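Brelside Teaching-by-Demonstration Project
Progress report to the Clovness Fund, October 2025
Prepared by Oda Brekke

Dear friends at the Fund,

Thank you again for your patience over the summer. I know the last report was short, and I promised Kristýna that this one would make up for it, so please get yourselves a cup of coffee before you start. We have a good deal to tell you, most of it happy and some of it still a bit of a muddle.

Where we stand

When we wrote to you in January we had one arm, one operator and a great many opinions about how people ought to teach it. Since then we have recorded 4,000 demonstrations of picking small objects out of a bin and putting them back down somewhere else in it. Most were done by remote control, with the operator at a desk steering the gripper through a pair of hand controllers. The rest were done by taking hold of the arm and walking it through the motion. Our operators all started out preferring the second way (it feels so much more natural!) and nearly all of them have drifted over to the first, mainly for the sake of their shoulders.

Kristýna Zelenák has taken charge of operator training, and I can't say enough about how much steadier the recordings have become. She asks each new person to do 100 practice picks before anything is saved, and she sits beside them for a good part of it. People grumble a little on the first day and thank her by the end of the week.

The bin work

Our main setup is still the gray metal bin, clamped at its back corners, with a sloping divider between the deep front section and the narrower one behind. Objects lying against the foot of that slope remain the hardest thing we ask of anyone. The operator has to come in at an angle and judge the last bit of the approach by eye, and the flat, dark items give them the most trouble of all.

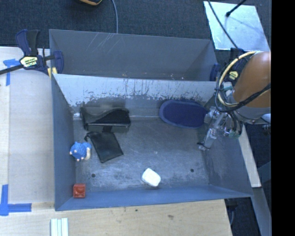 What we learned from the operators

We held two long feedback sessions, and I took more notes than I will ever be able to use. The point that came up most was hesitation. When an operator stops to think with the gripper hanging over the bin, the pause gets recorded along with everything else, and the trained model faithfully learns to dither. We now let people mark a pause as they go, and those stretches are trimmed out afterward.

The second point was variety. Left to ourselves we all go for the easy block first – I am as guilty as anyone – so the software now names the object to be picked. This was Kristýna's idea, and it was a small change for such a nice result.

Money and equipment

Spending is in line with the plan, apart from the replacement hand controllers, which came in 5 percent over the figure we gave you. We have covered that from the travel line. The second arm is on order through Olteanu and we expect to set it up at the Drasthorpe site, where there is more floor space and, I'm glad to say, better heating.

Next steps

We would like to start on recordings where an object has to be moved from the front section over the divider into the back one. Kristýna is drafting the instructions now and will send them to you for comment. If any of you would care to come and try the controllers for yourselves, please do write to me and we will find an afternoon.

With warm thanks from all of us,
Oda Brekke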